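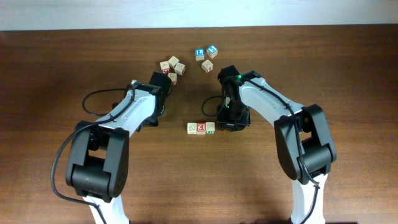 Speaker notes: Margit Fekete
Session text prepared with Zsolt Szilágyi – June

Sorting by Hand: How a Small Print Shop Kept Its Type

Opening

Good morning. I work on the records of the Csizmadia printing house, which opened in Domholm in 1833 and set type by hand until its last owner closed the doors. My subject is storage: where the letters were kept, how they got back there after a job, and what the surviving cases say about the work. I will leave presses out almost entirely. Géza Vass covers those at 9.

Terms

A sort is a single piece of type. A font, in the older sense, is a full supply of sorts in one size and style. A case is the shallow drawer that holds them, divided into boxes. Distribution is the job of returning sorts to their boxes after printing. Please ask if I slip into shop talk.

The layout of the case

[Slide 2]

Boxes in a type case differ in size. Letters used often get large boxes near the compositor's hands. Letters used seldom get small ones at the edges. This much is in every manual.

The Domholm cases depart from the manuals in one respect. The shop printed in two languages, and accented vowels were in constant demand. A standard case gave them poor positions. At some point the shop cut out dividers and glued in new ones, so that the accented vowels sit directly beside the plain ones. Saw marks are visible on most of the cases we hold. Ilona Kovács has compared the glue lines and thinks the changes were made in two campaigns. I agree with her on the first and have doubts about the second.

[Pause. Pass the divider sample to the front row.]

Distribution

Composition gets the attention in most accounts. Distribution took a large share of the day and is poorly recorded. The compositor held several lines in the left hand, read a word, and dropped each sort into its box with the right. Speed depended on knowing the case without looking at it.

Errors at this stage surface later. A sort dropped in the wrong box is picked up in the next job and appears as a wrong letter on the proof. The shop's proof sheets are useful for this reason. We have 600 of them, marked by at least two readers. The most common confusions are between neighboring boxes, and they match the altered layout. On the early sheets, before the new dividers, the pattern of errors follows the manual.

[If short of time, skip to Wear.]

Shortages

No font has enough of every letter. When a box ran empty, the compositor had three choices: break up standing type, borrow from another size, or turn a different sort upside down as a placeholder until more came free. Turned sorts show up on the proofs as black feet. Zoltán Hajdu found a run of them in a seed catalog for the firm of Elitz, all in the price list, where the zeros gave out.

Wear

[Slide 5]

Type metal is soft. Common letters wear first, and replacements bought later stand slightly higher than the old stock. The difference prints as a darker letter. This gives us a rough order for undated work. It does not give dates, and I would ask people to stop citing my earlier paper as if it did.

Current work

The case inventory is now in the Zultalov database. Box dimensions are complete. Contents are not. Two cabinets have yet to be opened, and the lower one has swollen drawers – we are waiting on a conservator before forcing anything.

Questions

Likely question: were the dividers altered by the shop or by a joiner? Answer: unknown. The account book lists glue but no joiner's fee.

Contact: Margit Fekete, Domholm Print Records
© Domholm Print Records. All rights reserved.
Back to top

This site uses cookies to remember your settings. Accept | Manage cookies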